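Can a robot do the dishes yet? My notes so far

Posted 2021-10-02 by Kai Meinecke
Filed under: robots, kitchen chores

I've been hooked on this question since April, when I watched a warehouse arm at Plurdale pick up a padded envelope, lose it, and go right back for it without a person touching anything. I stood there grinning like a kid at a train station! On the way home I started wondering how far that kind of skill is from my own kitchen, and I've been reading and pestering people about it ever since.

So let's take the smallest kitchen chore I can think of. You have a metal cup. There's a sink. Get the cup under the faucet, rinse it, put it back on the counter. A four-year-old can manage that with a stool and a lot of splashing.

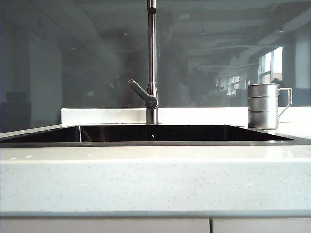 A machine has to solve a whole stack of problems before any water runs. Where is the cup, and which side is the handle on? How hard can you squeeze thin metal? How far is it to the rim of the sink? I used to think the grabbing was the hard part, but people who work on this keep telling me that seeing is at least as bad. Shiny things look like whatever is around them, so the same cup can look like a different cup when you move it a few inches.

Then there's the faucet lever. You lift it, it swings, and how much push it wants depends on the faucet. We do this by feel, half asleep, before coffee. An arm that is strong and a little stiff can go from a trickle to full blast before it knows anything has changed – I do that in hotel bathrooms too, so no judgment from me.

Glass is another one I hadn't thought about at all. If there's a big glossy panel behind the counter, a camera looking at the faucet also gets a second room, complete with an office chair that isn't where it seems to be. You and I ignore it. Software has to learn to ignore it.

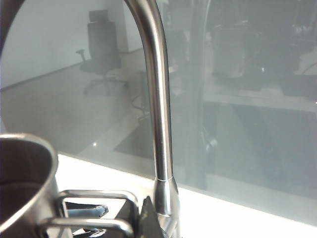
What the shop floor already does well

Factories have it easier, and I mean that with great respect. At Janevski they have a Trekorik cell that loads metal sleeves into a washer, and it runs beautifully. The day I visited it had done 302 sleeves by lunch with one stop. But every sleeve arrives in the same tray, facing the same way, under the same lamps. Somebody spent nearly 20 weeks getting it all to line up!

Now hand that cell one mug from a camping trip and it has no idea what to do.

What I'd want at home

My own kitchen is a bad test site, I'll admit. I own 13 mugs and no two of them match, and the light changes all day long. I'd want a helper that copes with whatever I happen to have left out. A steel mug with a thin wire handle is a great example of why I'd start small: that open loop is easy to hook with one finger, and a two-fingered gripper would have to come at it from just the right side, or skip it and go for the ridged body.

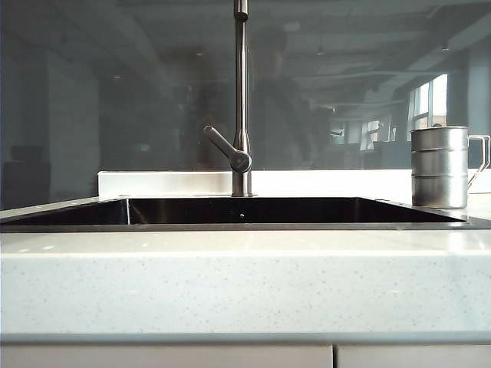

Still, I'm more hopeful than I was in the spring. A friend at Zorard let me try steering one of their arms by hand for an afternoon, and after a few clumsy tries I could put a cup down without a clank (mostly). They save runs like mine so the software can learn from them, and their folder was up to 2501 when I left. It made me look at ordinary stuff differently. Take a mug parked just past the right end of a sink, with its handle pointing away from the basin: I'd pick it up without a thought, and now I catch myself planning the wrist turn.

My guess for now is that rinsing one cup in one known kitchen is close, and a full sink after a family dinner is a long way off. Wet plates, forks hiding under a pan, a sponge that changes shape every time you grab it... I can't wait to see someone try. If you've watched a machine do any of this in person, leave me a comment and tell me what it dropped.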